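Wanderwege Wallura -- Liesmich zum Wegedatensatz

Stand: 13. Mai 2021

Schön, dass Sie hereinschauen! In diesem Ordner liegt alles, was wir in den vergangenen Jahren über die Wanderwege im Tal von Wallura zusammengetragen haben, vom Uferpfad in Callcombe bis hinauf zu den Almwiesen über Arain. Angefangen hat das Ganze als handgeschriebenes Heft, das in einer Pension in Lingate auslag und in das die Gäste eintrugen, wo sie gegangen waren und wie es ihnen gefallen hatte. Aus dem Heft wurde eine Tabelle, aus der Tabelle wurden mehrere, und irgendwann kamen Leute dazu, die ihre Aufzeichnungen vom Satellitenempfänger beisteuerten (und ein paar, die bis heute lieber mit Bleistift auf der Karte zeichnen, was uns genauso recht ist).

Was enthalten ist

wege.csv -- die Haupttabelle mit 40 Wegen. Jede Zeile beschreibt einen Weg: Name, Ausgangspunkt, Ziel, Länge, Aufstieg, Gehzeit, Schwierigkeit und eine freie Bemerkung.
spuren/ -- die Wegverläufe im GPX-Format, eine Datei je Weg. Der Dateiname entspricht der Spalte weg_id in der Haupttabelle.
einkehr.csv -- Hütten, Gasthöfe und Rastplätze entlang der Wege, mit Öffnungszeiten, soweit sie uns genannt wurden.
stimmen.csv -- Anmerkungen von Wanderern, bis zu 200 Zeichen lang, ohne Namen.

Die Spalten im Einzelnen

Das meiste erklärt sich von selbst, aber bei der Gehzeit möchten wir doch ein paar Worte verlieren. Sie ist als gemütliche Gehzeit gemeint, also mit Stehenbleiben, Schauen und einem Schluck aus der Flasche, aber ohne Mittagspause. Wer flott unterwegs ist, wird schneller sein, und wer mit Kindern geht, weiß ohnehin, dass jede Tabelle lügt. Die Schwierigkeit reicht von 1 bis 5. Eine 1 ist ein breiter Weg, auf dem man auch in Halbschuhen gut zurechtkommt, eine 5 verlangt Trittsicherheit und sollte bei Nässe gemieden werden. Die oberen Stufen kommen fast nur rund um den Kessel von Arain vor.

In der Spalte saison steht, in welchen Monaten ein Weg üblicherweise schneefrei ist. Bitte nehmen Sie das als Erfahrungswert! Im November kann man am Südhang oberhalb von Lingate noch wunderbar in der Sonne sitzen, während der Übergang auf der Schattenseite längst unter Schnee liegt. Eine tagesaktuelle Auskunft kann eine Tabelle nicht ersetzen, und die Wirte im Tal geben sie gern.

Ein leeres Feld heißt immer »wissen wir nicht« und niemals »gibt es nicht«. Das betrifft vor allem die Einkehr: Steht bei einer Hütte keine Öffnungszeit, dann rufen Sie bitte vorher an oder packen Sie sicherheitshalber ein Brot ein.

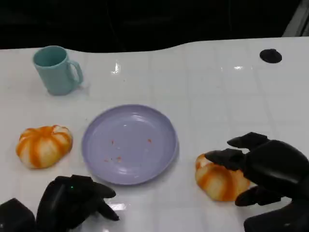 Eine Leserin aus Callcombe schrieb uns dazu, sie habe die Hütten auf ihrer Runde zweimal geschlossen vorgefunden und wünsche sich, dass wir wenigstens den Ruhetag eintragen, auch wenn die genauen Zeiten fehlen. Die Quelle am oberen Waldrand, fügte sie hinzu, gehöre unbedingt in die Liste der Rastplätze, dort sei es im Sommer am schönsten.

Beides haben wir gern aufgenommen. Die Spalte ruhetag ist seit dieser Fassung dabei, wenn auch noch recht lückenhaft, und die Quelle steht nun als eigener Eintrag in einkehr.csv. Ob das Wasser trinkbar ist, können wir allerdings nicht zusichern -- geprüft hat es unseres Wissens bisher niemand.

Bekannte Schwächen

Bei 9 Wegen fehlt der Aufstieg, dort war die Höhenmessung so sprunghaft, dass wir sie lieber weggelassen haben. In der Schlucht zwischen Wallura und Callcombe springt außerdem die Spur hin und her, als wäre man mehrmals durch den Bach gewatet. Der Weg selbst ist brav und bleibt die ganze Zeit am linken Ufer. Die Ortsnamen folgen der Schreibweise auf den Wegweisern, und die sind sich untereinander leider auch nicht immer einig.

Nutzung und Mitmachen

Sie dürfen die Daten frei verwenden, auch für gedruckte Faltblätter oder die Gästemappe im eigenen Haus, solange »Wanderwege Wallura« als Quelle genannt wird. Korrekturen nehmen wir in jeder Form entgegen, am liebsten mit weg_id und einem Satz dazu, was sich geändert hat. Neue Spuren bitte ungeglättet schicken, das Aufräumen übernehmen wir. Die nächste Fassung soll dann auch die Haltestellen des Talbusses enthalten, damit man nicht immer zum eigenen Ausgangspunkt zurücklaufen muss.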